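Rustano Property Services
Monthly Walk-Through: Ivcombe Building, Ground Floor and Workshops
Month: January
Status codes: OK / Minor / Action

1. Exits and corridors
1.1 Exit doors open fully from inside. OK
1.2 Corridors clear to full width. Minor
Comment: Two delivery pallets outside the Figueroa unit, moved the same morning. Tenant reminded in writing.
1.3 Exit signs lit. Action
Comment: Rear stair sign dark on both sides. Replacement ordered from Plemex. Fit within 7 days of delivery.
1.4 Emergency lights hold for the test period. OK

2. Fire equipment
2.1 Extinguishers on hooks, pins and seals in place. Minor
Comment: Unit 39 has a seal missing. Gauge in the green. Weighed and resealed.
2.2 Service tags in date. OK
2.3 Fire doors close and latch without help. Action
Comment: Workshop door stops short of the latch. Closer arm adjusted once, fault came back. Closer to be replaced.

3. Work surfaces and marking
3.1 Surfaces flat, no lifted edges or splinters. OK
3.2 Temporary marking tape lies flat and is legible. OK

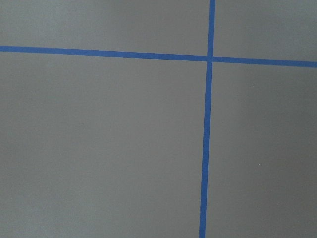 Item 3.2. Blue tape crossing on gray surface.

Comment: Tape is accepted for temporary layout only. Permanent floor lines are to be painted. Any tape on a walking route is recorded under 1.2.
3.3 Small parts kept off the marked area. OK
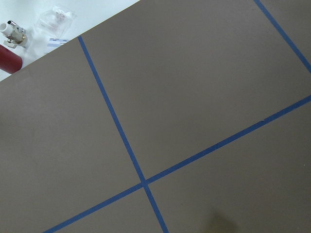

4. Electrical
4.1 Panel doors shut and labeled. OK
4.2 Clear space in front of panels. Minor
Comment: Mop bucket and folding chair removed from panel room. Same finding last month.
4.3 Outlets near sinks trip on test. OK
4.4 No extension cords used as fixed wiring. Action
Comment: One cord run above the ceiling tiles to the vending machine. Unplugged. Tenant to have an outlet installed.

5. Water and restrooms
5.1 Hot tap temperature within limits after running one minute. OK
5.2 Unused taps flushed weekly, log signed. Minor
Comment: One Monday entry blank.
5.3 Floor drains free of standing water. OK

6. Records
6.1 Alarm test log complete. OK
6.2 First aid kits at 100 percent of list. Minor
Comment: Eyewash past date in the loading bay kit. Replaced from stock.

Open actions: 1.3, 2.3, 4.4. Recheck at 15 days.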